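Jan 30, 2026 – Flulesgate notebook, packaging clear-up task

Carried on with the hand-held gripper today, the table-clearing set for Bozkurt. We're at 229 demos now, 39 of them new since I last wrote anything in here (sorry, I know, I keep promising to be better at this!). Same rule as before: one piece of packaging per demo, start with the fingers wide open, go in slowly, close, lift, carry it off the table.

Cartons are my favorite thing to grab and also the thing I fuss over most. If I come in square to the long sides the pads sit nicely and I hardly have to think. If I come in lazy, one pad gets there first and shoves the whole thing into the pile, and then I've taught the robot to shove – not great.
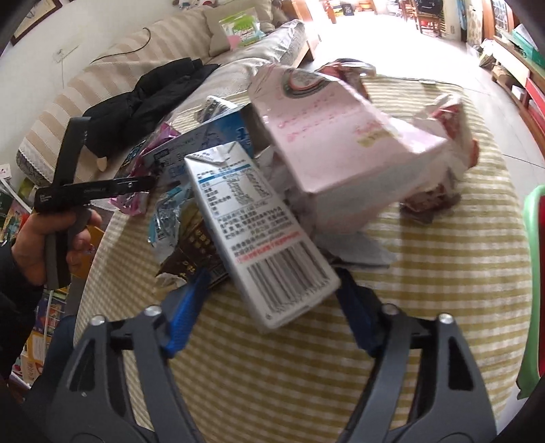
Wrappers are another story. They crumple differently every time, and the foil ones catch the light, so I've been pausing a beat before closing to give the tracking a chance to settle. Avov lost its place in 4 runs this morning and I threw those out instead of trying to patch them. Big flattened boxes I'm pinching by an edge or a loose flap, never across the middle.

Pace is still too quick on my side. Looked back at demo 59 from the Plelstead set we did in July and it's so much calmer than what I'm doing now! Going to copy that speed tomorrow.

To do: wipe the pads, redo the 4 dropped runs, and ask whether we want carton-under-wrapper starts or keep those for later.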